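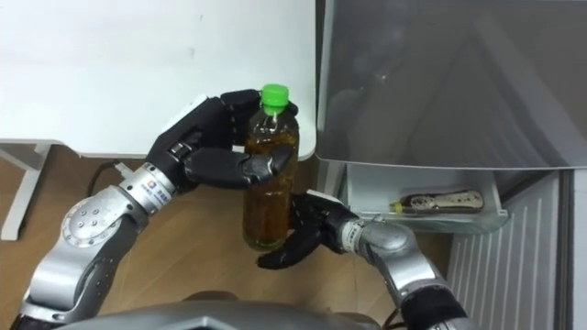 **Can a robot put the drinks away yet?**

With a person in the room, a tidy floor and a bottle it has met before, it can. Give it a full grocery bag and an ordinary kitchen and you should still plan to do it yourself.

# Section 3: Fetching and Putting Away Bottles

Revised 16 May 2021. Applies to the Protau two-armed unit running Jeston, with either hand set. If your unit arrived with grippers in place of fingers, go to Section 4, where life is simpler.

## What this chore covers

Picking up one closed plastic bottle, carrying it a short way, and setting it down on a shelf, in an open drawer or on a table.

It does not cover:

- glass
- cans (see Section 4, and bring a cloth)
- opening the bottle
- pouring anything, into anything
- bottles on their side under other bottles
- deciding which bottle you meant

The last item gets the most mail. If there are two bottles of juice on the table and you ask for "the juice," Jeston will pick one. It will do so with great confidence, and it will not tell you there was a choice.

## Before you start

1. Clear the floor between the unit and the table. Chair legs, bags and pets all count as things on the floor.
2. Check the charge. Jeston won't start a carrying chore below 70 percent, and the override in the service menu does not apply here, however many times you press it.
3. Route any cable behind the unit and leave slack for a full turn. Walk the route yourself once. If you step over the cable, the unit will step on it.
4. Open the drawer or door the bottle is going into. The unit can open some drawers (Appendix B has the list, and it is a short list). For this chore, you do it.
5. Stand where you can reach the stop button without leaning past an arm.

> **CAUTION:** Never reach between the hands while the unit is holding something. It knows where its own fingers are. It has no opinion about yours.

> **Note:** The fans will get louder when the hands go live. Nothing is wrong. Everyone calls us about it anyway.

## Choosing a first bottle

Use a small plastic bottle with a screw cap, filled and closed tightly. Full bottles keep their shape when squeezed. A half-empty one caves in, the fingers close further to make up for it, and this goes on until somebody fetches a mop.

Caps in a strong color help. The cameras find a bright cap against a pale room much sooner than a clear one, and most of Jeston's idea of "which way is up" comes from the cap. Wrap-around labels are fine. Shiny labels are fine in the morning and less fine when the sun comes around.

Avoid anything fizzy for the first month. The unit has no way of knowing it has been shaking the bottle, and you will forget.

## Teaching the pickup

Jeston learns a pickup from being led through it. You move the arms, it remembers, and then it does something fairly close to what you showed it.

1. In Jeston, choose **Chores > New > Carry one thing**.
2. Name the chore. Use a name you'll know again in June. "Test" and "test new" are already taken by every customer we have.
3. Place the bottle upright on the table, a hand's width in from the edge.
4. Press **Lead**. The arms go slack. Hold both wrists before you press it. They are heavier than they look and they go down all at once.
5. Guide the first hand around the upper part of the bottle, just under the cap, with the thumb across the near side.
6. Bring the second hand in low. It should be open, fingers out, ready to steady the bottle. Don't close it yet.
7. Press **Keep**. Wait for the chime before letting go of anything.
8. Lead the arms away from the table and press **Keep** again.
9. Repeat with the bottle in slightly different spots. Do 27 repeats if you have the patience. The default is fewer, and the default is optimistic.

If you show it the same spot every time, it will become superb at that one spot. Blagoje Babić, who tuned the hands for us at Arcombe, once marked his table with tape and got a perfect afternoon out of it. Then he moved the table.

### Grip strength

Set **Grip** to *Soft* and go up one notch at a time. The right setting is the lowest one where the bottle doesn't slide when you tug it gently by the cap.

A slow slide is hard to spot from across the room, so stand close for the first few tries. Listen for plastic crackling. One crackle is normal. A run of them means go down a notch.

## Passing from hand to hand

This is the part people come to see, and the part that goes wrong. A person swaps a bottle from one hand to the other while talking on the phone. The unit gives the matter its full attention and takes its time, and it still drops one now and then.

1. Start with the bottle in one hand, held over the table or a soft mat. Keep it low. The shorter the fall, the shorter the cleanup.
2. Lead the empty hand in from below. Coming in from the side works too, but the thumbs tend to meet.
3. Close the empty hand first. Wait for both wrist readings in Jeston to settle.
4. Open the giving hand. Lead it straight back, with no twist.
5. Press **Keep**.

> **CAUTION:** If both hands have hold of the bottle and they begin to argue, press stop. Don't try to settle it by pulling. You'll lose, and the cap may come off.

You can skip the pass entirely if the drawer and the table are on the same side. We suggest you do. A chore with no pass in it is a dull chore to watch and finishes far more often.

## Tilting for a drawer

Most drawers want the bottle lying down, so the wrist has to turn it somewhere between the table and the drawer.

1. Lift the bottle clear of the tabletop before turning it. The lift needn't be grand, since every bit of height is height to fall from.
2. Turn the wrist until the bottle is level or close to it, with the cap pointing away from the unit.
3. Keep the other hand open and underneath during the turn.
4. Check for drips. If there are any, the cap wasn't tight, and you can go back to "Choosing a first bottle" with a towel.
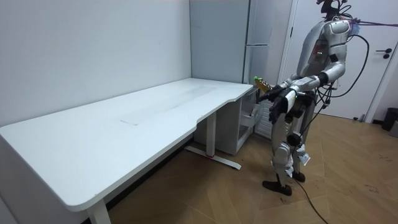
5. Move over the open drawer and stop. Let the arms settle until the swaying dies down.
6. Lower slowly. Jeston has a **Slow** switch for this. There is also a **Very slow** switch, and it means it.
7. Open the hand only when the bottle is resting on something. The unit can't always tell, so during teaching this is your call.
8. Lead the hand up and out before moving it sideways. A hand that leaves sideways often takes the bottle along.

The unit won't close the drawer afterward unless you teach that as a separate chore. Bakari Kirui on our support line would like you to know that bumping it shut with a knee is a person's trick. Please don't try to teach it.

## Letting it run alone

"Alone" means you aren't holding the wrists. It doesn't mean you're in the next room.

The test kitchen at Barasa has logged more than 2000 bottle runs, and the runs that went well had a person standing by, looking bored. We'd like to be able to tell you the boredom can be spent elsewhere. For now it can't. If you add up the floor clearing, the teaching and the standing by, you could have put the bottles away yourself, had one of them, and rinsed it out. You bought the unit knowing this, or at any rate it was in the brochure, toward the back.

What it will do is the same chore again tomorrow without complaint, provided tomorrow's kitchen looks a good deal like today's.

## When it doesn't work

| What happens | What to try |
|---|---|
| Hand stops short of the bottle | Recheck the cameras (Section 2). Turn on a light. |
| Hand knocks the bottle over | Teach a wider opening. Move the bottle in from the edge. |
| Picks up the bottle, then stands there | Charge is low, or the drawer is closed. It's waiting for you. |
| Puts the bottle down where it found it | Chore was kept in reverse. Delete it and teach it again. |
| Reaches for a reflection | Close the glossy door, or hang a towel on it. |
| Thumb clicks when closing | Hand needs cleaning. Sugar gets in there. |
| Refuses to start, no message | Stop button is still pressed in. It usually is. |

If none of this helps, save the run log to a stick before switching off, and write down what was on the table. Support will ask about the table first.

## Cleaning up after juice

Power down and wait for the arms to lock. Wipe the fingers with a damp cloth, working from the palm outward, and dry between the joints. Don't use spray, and don't run the hands under a tap, even briefly, even if they look as though they'd enjoy it. Leave the fingers open overnight and run **Hands > Stretch** before the next chore.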